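Workshop notebook, play kitchen bench
October, started 8:40 in the morning

Carrying on from the last entry. The job is still the pretend kitchen sets for the lending shelf: sort them, clean them, decide what goes in which tub, and write the cards. The Likside boxes came back at the end of last month and I put off opening them because the tape had gone gummy. Opened them today. Contents mixed up with the Giltach stock, as expected. Whoever packed them sorted by size.

Bench is the black top. Wiped it down first with the weak soap solution and a second pass with plain water. The streaks in the finish don't come out and I have stopped trying. Pale pieces are easy to find on it. The dark lids and knobs are not, so those get put down on something light, or they go missing until the end of the day.

Washing: 40 degrees, drop of dish soap, soft brush. Tried 60 on a test piece last time and the paint on the edge went tacky, so 40 stays the rule for anything painted. Plain plastic bowls can take 60. Do not soak anything with a join in it. Water gets in and takes days to come out, and then it drips on the card.

Cooking set, trial layout. I wanted to see how the egg pieces sit with the blue bowls before fixing the tub list. The old card says "bowl, blue" and leaves it at that. We have more than one sort of blue bowl on the shelf and they don't all nest, so the card needs the handles mentioned. New wording: "bowl, pale blue, plastic, two flat handles." Anyone checking a tub in at the counter can match that without asking.
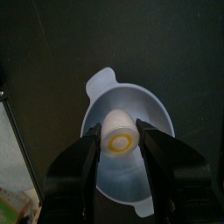 Pale blue bowl with the two tab handles; white piece with the yellow ring held over it.

The handles are the reason these bowls don't stack with the Giltach ones. With the tabs lined up they go in a pile fine, but turn one a quarter and the pile leans and the tub lid won't close. Put a note inside the lid: tabs to the short sides. I'd like to get that printed with the next batch of labels, for now it's marker on masking tape.

Egg pieces. These cause most of the wrong returns. The shells are separate from the eggs and people treat them as broken bits and throw them out, or tuck them into some other set. Jaramillo tub had shells in with the tea things. For the card I am calling them "eggshell, brown, half" and "egg, boiled, cut" so they read as different items. Considered a drawing on the card as well. Will do it if there is time, otherwise a photocopy of the pieces laid flat on the glass, which worked for the tool set.

10:15. Label printer jammed again. Same place as before, the backing paper curls under the roller. Pulled it out with tweezers and trimmed the end of the roll square. Printed fine afterward. If it jams again I would rather switch to the wide roll and cut by hand than keep opening the cover, the catch is going.

Checked the weight limit for the tubs while waiting. The shelf brackets on the left are the old ones and shouldn't carry the heavy sets. Kitchen sets are light, so they can go there. Blocks and the train track move to the right. Wrote this on the end of the shelf in pencil.

Grouping. Two ways to do it and I've gone back and forth.

By type: all eggs together, all vegetables together, all bowls together. Easy to check in, easy to see what's short. Dull to borrow. A child gets a tub of vegetables and nothing to put them in.

By meal: a few foods, something to cook in, something to serve on. Harder to check but it gets played with. The Justow tubs were done this way and they come back with wear on everything, where the by-type tubs come back with one or two things used and the rest as clean as they went out.

Going by meal. Breakfast gets the egg pieces, a saucer and the blue bowl.

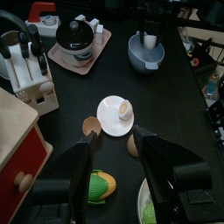 Rice cooker goes in the same tub. I had it down for the dinner set with the corn, but the dinner set already has the big pot, and the cooker takes up the same corner. The pink tray stays with it. If the tray gets separated it ends up with the tea set, where it looks right and isn't. Written on the card as one line, "rice cooker with lid, on pink tray," so they get checked together.

The corn moves to the dinner tub with the other vegetables. The green of the husk shows up well next to the rest and it's the piece people ask for by name. Keep it on top when packing. It has a bumpy surface and holds crumbs, so brush it dry first and then wash. Brushing it wet just pushes the crumbs down between the kernels.

White bowls: decided these can float between tubs, one in each, any of them will do. Card says "bowl, white." No need to match a particular bowl to a particular tub, and it saves an argument at the counter when they get swapped.

Tub size. The 2 liter tubs are too small for the cooker with its lid on. It fits with the lid off and upside down beside it, but it won't come back that way, people will force it. Next size up is the one with the clip lid. We have enough of those if the puzzle pieces go into bags. Puzzle bags have been on the list since summer, so that can be done at the same time.

Padding: nothing in these sets needs it. Took the bubble wrap out of the Likside boxes and put it by for the glass jars. A tea towel folded on the bottom of the breakfast tub stops the rattle, and it can be used as a tablecloth. Add to card: "towel, 1." Wash with the others when it comes back.

Lunch, back at 12:50.

Afternoon was cards. Layout I settled on: name of the tub across the top, pieces listed down the left in the order they go in, heaviest first, and a blank column for pencil ticks. Printed at 100 percent the card is slightly too wide for the sleeve. Trimmed the margin on the right and left the type size alone, as the last lot were shrunk to fit and several people said they couldn't read them by the door.

Draft card, breakfast:

Rice cooker with lid, on pink tray
Bowl, pale blue, plastic, two flat handles
Bowl, white
Saucer, white, round, raised rim
Egg, boiled, cut
Eggshell, brown, half
Towel, 1

Quantities to be filled in once the Jaramillo tub has been gone through properly. I don't want to print numbers and then find more shells in the tea things.

Problem with "saucer." The one on the bench has a raised rim and a dip in the middle, and the tea set has its own saucers too. On the check-in sheet these need to be kept apart. Options are to call this one a plate, or to put a dot of paint on the underside of the breakfast pieces. I lean toward the dot. Yellow paint is nearly finished, there's plenty of the green. Test it on the bottom of a spare and see if it survives a wash at 40 before doing the lot.

Drying rack: the slats are too far apart for small pieces, shells especially. Laid a piece of mesh over it, cut from the old window screen, edges folded under and taped. Good enough. Should be replaced with something that doesn't have tape on it.

3:30. Swept up, emptied the brush tray, put the Giltach boxes under the bench with the open side facing out so it's clear they haven't been done. Likside boxes flattened and by the back door.

To do:
- paint dot test, green, on a spare
- go through Jaramillo tub, all layers
- clip-lid tubs down from the top shelf once the puzzles are bagged
- dinner card, same layout as breakfast
- wide label roll, check we have one before the narrow one runs out
- ask at Justow whether they still have the old check-in sheets, ours are missing a page
- more soap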